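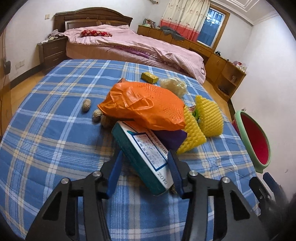 Chapter 8
Collecting Grasping Demonstrations by Hand

Objectives

After completing this chapter, you should be able to:
Define a demonstration, an episode, and a task instruction.
Set up a household pick-and-place task for a hand-held gripper.
Choose a grasp for a box, a rounded object, and a soft object.
Record an episode log that another team can use without asking questions.
Identify episodes that must be rejected before training.

Key terms

antipodal grasp, clutter, compliance, demonstration, episode, finger pad, jaw opening, occlusion, reset, task instruction

8.1 Introduction

In Chapter 7, the class project arm was programmed by entering waypoints. The method works when the object is always in the same place. It fails when a box is rotated a few degrees or when a bag has slumped against it. Writing a rule for each case is slow, and the rules interact in ways that are hard to test.

The second half of the course project uses a different method. A student holds the gripper, performs the task, and records it. A policy is then trained on many recordings of the same task. The student supplies the decisions about approach, contact, and release, and the model is fitted to those decisions. Errors in the recordings are fitted as well. For this reason most of the chapter deals with how the work is done at the moment of contact, and comparatively little with software.

Teams work in pairs. One member operates the gripper. The other reads the task instruction aloud, resets the objects, and keeps the log. The roles are exchanged after every 16 episodes, whether or not the operator is tired.

8.2 The work surface

A laboratory bench is flat, rigid, and evenly colored. Surfaces in a home often are none of these. A mattress sinks under load, so an object on it may tilt when a finger touches the sheet nearby. A plaid sheet adds edges that can be confused with the edges of a box. Both conditions should appear in a data set intended for home use.

Small objects should be placed as they would be found. A medicine box, a few walnuts, a crumpled mesh bag, and foam fruit nets make a suitable pile. The box is rigid and has parallel faces. The walnuts are hard but rounded. The bag and nets deform under light pressure and may hide part of a neighboring object. An object that is partly hidden is said to be occluded, and a group of objects that obstruct one another is called clutter.

8.3 Contact and grasp choice

A two-jaw gripper holds an object by pressing on two opposing surfaces. When the contact forces lie along one line and point toward each other, the grasp is antipodal. For a carton, this condition is met by placing one finger pad on each of two parallel faces. If the pads meet the faces at an angle, closing the jaws produces a moment and the carton turns before it is held.

A carton lying at a tilt requires the gripper to be tilted by the same amount. Operators commonly omit this step on the first day. The grasp may still succeed, but the recording then contains a sliding contact that the model will reproduce with less success.

A walnut should be grasped across its widest diameter. Contact above this line tends to push it downward and out of the jaws. On a soft surface, the fingers may be lowered slightly into the sheet to reach the correct height.

Foam netting and mesh have no fixed width. The jaw opening at closure is therefore a poor indicator of success, and the log keeper must judge the result by watching the lift.

8.4 The task instruction

Each episode has one instruction, written before recording begins. It names one object and one destination. "Put the medicine box in the basin" is acceptable. "Clean up the bed" is not, as it does not state when the episode ends.

Case note. In the October section, Xóchitl Varela and Afroza Navaratnam recorded 21 episodes under a single instruction. In 2 of them, the operator moved the mesh bag aside before reaching for the box. The motion was sensible, but the instruction did not mention the bag. The pair kept both episodes and entered "clearing motion" in the remarks column. Section 8.6 returns to this decision.

Before you begin

1. Inspect both finger pads. Replace any pad that has lifted at a corner.
2. Open and close the jaws fully. Motion should be smooth through the whole range.
3. Write the task instruction at the top of the log sheet.
4. Place the objects, then step back so that no hand or sleeve is over the work surface.
5. Start the recording, pause for a count of two, and begin the approach.

Review question 8.1 in the workbook should be completed before continuing to Section 8.5, Resets and Object Variation.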